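Merrick Handheld Set: data card and notes on use

Version 3. Maintained by Ebony Faulkner, Lulari workplace systems group. Last revised Apr 27, 2019.

Summary

Merrick is a set of recordings of ordinary office tasks made by staff holding a pair of hand-held grippers. It is used to train the arm controller in Kellel, the tidying and fetching system being introduced on our two office levels. The set holds 1,461 recordings. Of these, 717 were made on the lower floor and 576 on the mezzanine. The rest were made in the stairwell and corridors and are not used for training in this version.

This card covers what is in the set, how it was collected, and what has changed for the people who work in the building. The last part was added after requests from staff and should be read by anyone planning a similar rollout.

Collection

The operator holds one gripper in each hand. Each gripper carries a marker cube, and pose is recovered from the markers in head camera video. A tablet on a holder starts and stops each recording and shows elapsed time. Recordings are made during working hours with furniture, bags and cables left where they are. Colleagues may be present in the background. Early trials in a cleared room gave cleaner poses but did not transfer to the office, and those files were dropped in March.

Seated and standing recordings are both included. Reaches over rails and desk edges are kept as a separate task group, named "edge", as the controller treats a drop on the far side differently from a drop onto a table. 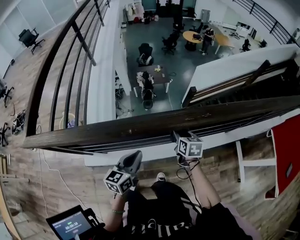 Files in the edge group should not be mixed with tabletop files without setting the height field. Leaving it blank causes the loader to assume desk height, and the planner will then allow releases that it should refuse. Version 2 had this fault in nine files. They have been corrected.

Structure

Each recording is one folder containing:

video, one file, head view
left and right gripper pose, one table each
left and right finger opening, one table each
task.txt, with the task name, level, and operator code

Operator codes are assigned by Tredo, the internal scheduling tool. The table linking codes to names is stored apart from the set and is not available to supervisors.

Changes to work

Before Kellel, returning shared equipment to its shelf was done by whoever noticed it. The task was in no job description. It now appears in Tredo as a request, and a person or the arm may take it. Staff report two effects. Less time goes to fetching. More time goes to writing requests the system can parse, and this falls mostly on the front desk team.

Recording sessions count as paid work and are booked in Tredo like meetings. Sessions were first scheduled at the end of the day, and operators complained of sore wrists. They are now limited to one block per person per day, with a break halfway. Taking part is voluntary. Refusal is not logged.

No positions have been removed as a result of this project. One facilities role was rewritten to include supervision of the arm and carries a higher pay grade. The group has no authority over later staffing decisions and makes no statement about them.

Known limits

Pose drops out when a marker leaves the head view — most often on wide reaches to the side. Gaps are marked in the pose tables and are not filled.

Left-handed operators are underrepresented.

Background faces are blurred by an automatic pass. It misses some people seen from far above. Report misses by folder name and the recording will be withdrawn until it has been checked by hand.

Access

Internal use only. Requests go to the maintainer through Tredo under "Merrick access".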